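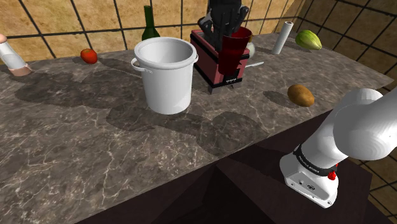 Forough Mohammadi
Master's student, project report, supervised by Florian Fuchs
December 9, 2022

1. Question

The project asked whether a grasping policy trained only in simulation gets better when the clutter on the counter is varied between episodes, or whether varying the lighting is enough. Earlier work in our group changed both at once, so the two effects could not be separated.

2. Setup

All episodes were rendered in Rullix, using the kitchen counter from the Wultberg asset set. The marble top and the tiled wall were kept fixed. Tall items such as the bucket, the knife block and the bottle were included on purpose, as they block the view of smaller targets like the potato and the tomato. The arm model and its controller were written by Kenta Ikeda in July and were not changed for this study.

Two training sets were generated. Set A has 1,067 episodes with a fixed layout and random light direction. Set B has 1,116 episodes with random layout and fixed light. The sizes differ because episodes in which objects intersected at reset were discarded - the check was stricter for fixed layouts than it needed to be, and this was found too late to rerun.

3. Results

The policy trained on Set B reached the target more often on unseen layouts. On the original layout the two policies could not be told apart. Most failures of the Set A policy were approaches toward the place where the target had been during training.

Strong shadows remained a problem for Set B. With the light low and behind the arm, the policy sometimes stopped short of the counter edge and did not recover before the time limit.

4. Limits

Only one arm and one gripper were tested. Transparent objects were never used as targets. Nothing was run on hardware.

5. Remaining work

Mirjam Hofstetter is rewriting the intersection check. Both sets will then be generated again at equal size, with a third set that varies layout and light together.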